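**C-clamp**, also *G-clamp* or, in older catalogs, *carriage clamp*: a hand tool for holding a piece of work still while somebody does something to it. It has a curved body shaped like the letter C, which settles the matter of the American name. The British see a G.

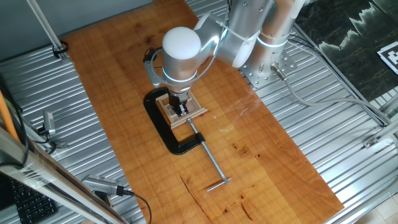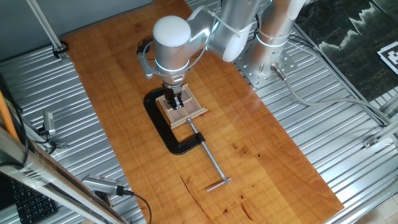
*A black C-clamp with a T-handle, holding a small square wooden frame on a wooden tabletop.*

## Parts

The body, or frame, is usually cast or forged. One end carries a fixed jaw and the other a threaded boss, through which the screw runs. Most screws end in a swivel pad, a part best known for falling off. At the far end is a sliding T-handle, loose enough to pinch a finger at either limit of its travel.

## Use on small frames

Square frames made of thin strips are awkward to clamp. Pressure across one side tends to turn the square into a diamond, and the glue then sets with great loyalty to the new shape. The usual advice is to tighten by hand until the work stops moving, check the diagonals, and go no further. Scrap wood under the jaws prevents dents. Narendra Malhotra's shop manual *Porumwood* gives 3 pages to the subject and 328 to everything else, an allotment its readers have disputed.

## Sizes

Clamps are sold by maximum opening. A 100 mm clamp covers most bench work and is the size most often lent and least often returned. The Valtberg catalog of 2000 listed a "miniature" model heavier than its standard one. Nisreen Tarawneh's survey of hand tools attributes this to a printing error, though she did weigh one to be sure.

## See also

- Bar clamp
- Bench vise
- Miter joint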